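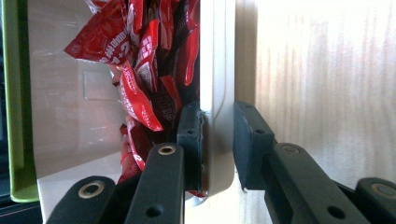

Lovely Aquino demande si les bacs Clirnau se vendent sans les panneaux, parce qu'elle a déjà les siens et qu'il ne lui manque que de quoi ranger les petites choses du placard. Oui, les bacs existent à l'unité, et les panneaux aussi. Le lot reste la formule la plus demandée, et c'est lui qui est présenté sur cette page.

Lot de rangement Clirnau, bacs et panneaux
Fabricant : Kendetti
Coloris : bac blanc cassé translucide, panneau blanc crème

Contenu du lot
Quatre bacs
Deux panneaux
Une notice pliée au fond d'un des bacs

Le bac
Le bac Clirnau est un bac ouvert, en plastique translucide de teinte blanc cassé. Il laisse passer la lumière et on distingue en gros ce qu'il y a dedans : une pile de torchons, des bobines, des sachets. Les couleurs vives se devinent bien, les petits objets clairs beaucoup moins. Si vous cherchez une transparence complète, regardez plutôt la série Jin, qui existe en version cristal et dont les parois sont plus rigides, mais qui marque davantage les traces de doigts.

La contenance est de 3,785 l par bac, mesurée à ras bord. En usage courant, on remplit un peu moins pour pouvoir sortir le bac de l'étagère sans rien faire tomber. Les bacs s'emboîtent les uns dans les autres lorsqu'ils sont vides. Ils ne sont pas prévus pour être empilés pleins, le fond d'un bac venant alors appuyer sur le contenu du bac inférieur.

Le panneau
Le panneau est en plastique blanc crème, lisse et légèrement brillant. Les coins du bas sont arrondis, ce qui évite d'accrocher les sacs et les textiles quand on le fait glisser. Il se pose debout entre deux bacs ou entre un bac et le côté du meuble, et sert à tenir à part ce qui n'entre pas dans un bac : plateaux, couvercles, classeurs, planches à découper. Il ne se visse pas et ne se colle pas. Serré entre deux bacs chargés, il tient bien ; seul sur une grande étagère vide, il tombe.

On peut poser une étiquette autocollante sur le panneau comme sur le bac. Sur la face brillante du panneau, les étiquettes en papier se retirent à l'eau tiède. Les rubans adhésifs d'emballage laissent de la colle, à enlever avec un peu d'huile de cuisine puis du liquide vaisselle.

Où l'utiliser
Placard de cuisine, cellier, atelier de couture, meuble de salle de bains, rayonnage de bureau. La matière supporte l'humidité d'une salle de bains. Elle ne convient pas à la proximité d'un four, d'une plaque ou d'un radiateur, et elle jaunit si on la laisse longtemps derrière une vitre en plein soleil. Le bac peut recevoir des aliments emballés. Pour les aliments en vrac (farine, riz, légumes secs), il faut un récipient fermé, et le bac Clirnau n'a pas de couvercle.

Entretien
Laver à la main, à l'eau tiède, avec une éponge douce. Pas de tampon abrasif sur le panneau, les rayures se voient à contre-jour. Pas de lave-vaisselle, même en programme court : le bac en ressort voilé et ne s'emboîte plus correctement. Bien essuyer avant d'emboîter les bacs, sinon ils collent entre eux et il faut passer un filet d'eau tiède sur les bords pour les séparer.

À la réception
Les panneaux voyagent à plat sous les bacs, entre deux feuilles de carton. Gardez ce carton jusqu'à ce que vous ayez vérifié les pièces. Un panneau fendu ou un bac dont le bord est enfoncé se signale depuis l'espace client, avec une photo de la pièce et une photo de l'étiquette du colis. La pièce est remplacée seule, vous n'avez pas à renvoyer le lot entier.

Une légère odeur de plastique neuf est possible à l'ouverture. Elle disparaît après un lavage et une nuit à l'air.

Garantie et retours
Le lot est garanti 2 ans contre les défauts de matière et de moulage. La garantie ne couvre pas les déformations dues à la chaleur ni les rayures. Les lots ouverts sont repris s'ils sont complets et propres. Les bacs personnalisés au marqueur ne sont pas repris.

Disponibilité
Le lot est expédié depuis l'entrepôt de Natstead. Les panneaux à l'unité sont en rupture et seront de nouveau en vente en décembre. Les bacs à l'unité sont disponibles. Les commandes passées avant midi partent dans l'après-midi.

Compatibilité
Les panneaux Clirnau se placent aussi entre des bacs de la série Jin, un peu plus hauts : le panneau s'arrête alors sous le bord du bac, sans conséquence sur la tenue. En revanche, un bac Jin ne s'emboîte pas dans un bac Clirnau.

Questions des clients

Princess Enriquez : Peut-on recouper le panneau ? Mon étagère est basse et il dépasse d'un doigt.
Réponse de la boutique : Kendetti ne le recommande pas et la garantie ne s'applique plus après découpe. Le plastique a tendance à éclater sous la scie sauteuse. Si le meuble le permet, descendez plutôt la tablette d'un cran, ou couchez le panneau sur son grand côté.

Princess Enriquez : Merci. Couché, il passe, et les couvercles tiennent quand même.

Lovely Aquino : Les bacs à l'unité sont-ils exactement de la même teinte que ceux du lot ?
Réponse de la boutique : Même référence et même teinte à la fabrication. Un bac qui a déjà servi plusieurs années près d'une fenêtre paraîtra plus jaune à côté d'un neuf.

Lovely Aquino : Et peut-on mettre un bac au congélateur ?
Réponse de la boutique : Non. Le plastique devient cassant au froid et les bords se fendent quand on tire dessus. Pour le bas du réfrigérateur, pas de problème.

Voir aussi
Bac Clirnau à l'unité
Panneau Clirnau à l'unité (retour en stock en décembre)
Bac Jin cristal
Étiquettes repositionnables Kendetti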